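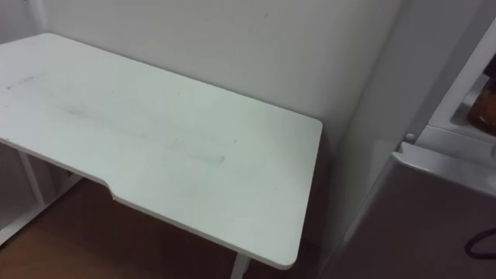 ## 4.2 Small talk and the length of breaks

We now turn to the part of the diary study that surprised us most. Across two sites, Rungrueang and Plondemham, 138 office workers kept short notes on every break they took, using the Wiretti diary app. They gave us 2,420 usable entries, a wonderfully rich record of the things people say to each other when they get up from work. Weather, lunch, bus routes, a cousin's wedding – it is all in there, often in more detail than we had dared to ask for.

Our first guess was that long breaks would hold the most talk about work. The diaries point the other way. Work problems came up mostly in very short breaks, often when one person was just leaving and another was coming in. Longer breaks drifted toward family, food, and plans for the weekend. The pattern held at both sites, although Rungrueang had the larger teams and Plondemham the older building, with its shared kitchen on the lower floor.

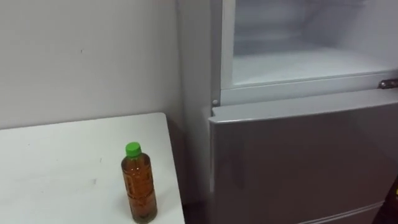 One participant at Plondemham wrote that she got her best answers "on the way back to my chair," and that the same question sent by e-mail would have sat there until the next day. Similar remarks turn up in entries from 13 teams, and we found them a joy to code. Many describe the exchange almost word for word, which let us separate requests for help from simple updates.

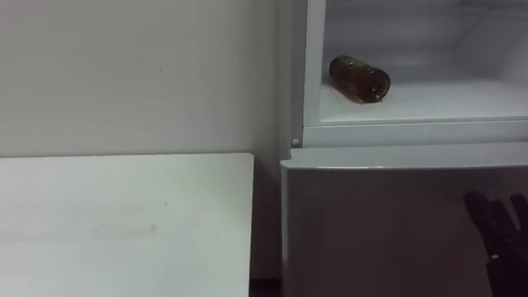 **Figure 3.** Refrigerator with its upper section open, next to a white tabletop.

The second wave, collected in May, adds a useful twist. Flusix, the employer at both sites, had by then moved to flexible lunch hours, and more people were taking breaks alone. Entries with no conversation at all became more common, yet the brief work exchanges hardly changed. They seem to depend on people crossing paths for a moment, and we look at those crossings more closely in Section 4.3.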